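Print this article | E-mail this article

The long way round to a packed crate

At Jondholm, teaching an arm to put groceries away means doing it first on a screen, again and again

Nour Najjar starts her mornings by throwing things out. Overnight the computers at Jondholm have been running attempts at one job, which is to pick up a household item and put it in a crate. By the time she sits down there is a list of recordings waiting. Some are good, some are useless, and a fair number look good until you watch them at half speed.

"The software marks an attempt as finished if the item ends up inside the crate," she says. "It doesn't mind how it got there. I've seen a box go in after being pushed the length of the table. We don't want to teach that."

Jondholm is a small firm with an office in Jernville and a test kitchen in Jestdale. It wants to sell an arm that can help in the back rooms of shops, where crates have to be filled with mixed goods that are never the same two days running. Older robots do this badly. They can be told to go to a fixed point and close on whatever is there, but someone has to make sure the right thing is waiting. The arm Najjar works with is meant to look at the table and decide for itself, and it learns to do so from examples.

An example, in the firm's terms, is one complete attempt. It holds the pictures from the camera, the angle of every joint at every moment, and a short line of text giving the instruction. The line might say "put the banana in the yellow crate" or "put the small box in the crate". The learning system is given many of these and adjusts itself until its own movements come close to the recorded ones.
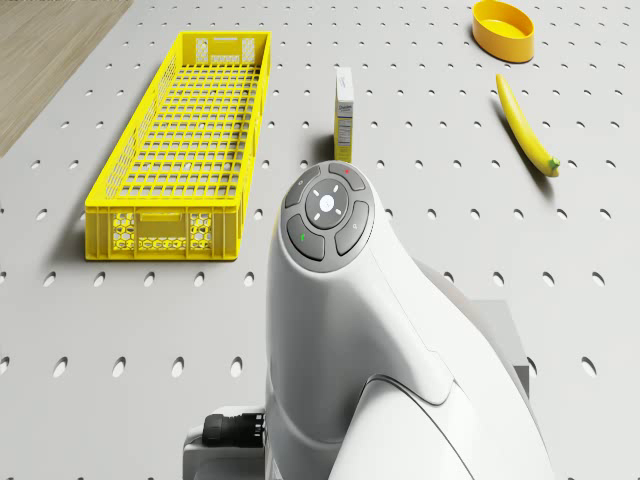

The first set came from people. In February the firm brought in operators to steer a real arm by hand, using a second, lighter arm that the first one copied. A practised operator could record 15 clean attempts in an hour. A new one managed fewer, and everybody slowed down after lunch. Najjar did several weeks of it herself and says her shoulder still remembers.

That work gave the team a base of good movements, but all of it was done on the same table under the same lights. When the arm was tried in the test kitchen in Jestdale, it hesitated over things it had handled well in Jernville. A change in the shade of the worktop was enough to put it off.

So the team built the table again as a simulation. The arm is a model, the table is a model, and so are the goods. An operator still records the first attempt at each new job, sitting at a desk with a hand controller. The computer then takes that recording and varies it. It moves the crate, turns the fruit, changes the height of the lights and shifts the camera a little. Then it tries the movement again in the new layout, correcting the path so that the fingers still arrive where they should. Attempts that fail are kept in a separate folder, as the team has found some use for them in teaching the system to recognise a bad grip.

The last full batch produced 2046 attempts. Najjar and a colleague watched all of them.

I asked whether that was necessary, given that the point of the exercise was to save people's time. She said they had tried checking only a sample. A fault in the banana model slipped through, in which the fruit had been given almost no weight, and the arm trained on that batch came down on real fruit much too lightly and dropped it. Finding the cause took longer than watching the recordings would have.

Soft and curved things are still the hardest. A box has flat sides and there are only a few sensible ways to hold it. A banana can be gripped in many places and most of them make it swing. The crates give trouble of another kind, as their sides are open mesh and the depth camera in the test kitchen sometimes sees straight through them to the table.

The current plan is to mix the two kinds of example. Of every 60 attempts used in training, 41 come from the simulation and the rest from operators. The team settled on that split by trial and does not claim it would suit anyone else. With more simulated examples the arm became quick but clumsy at the moment of contact. With fewer, it went back to being confused by a new worktop.

A trial is planned at a wholesaler in Abu Hammour, where the arm will fill crates beside the regular packers. The shop has sent over a list of its goods, and Najjar has been working through it, deciding which need new models and which are close enough to something already on file. Bagged rice is at the top of the first group. She has set aside the coming month for it, and expects to record the opening attempts herself.

Print this article | E-mail this article

Contact us | Copyright November 14, 2022. All rights reserved. | Back to top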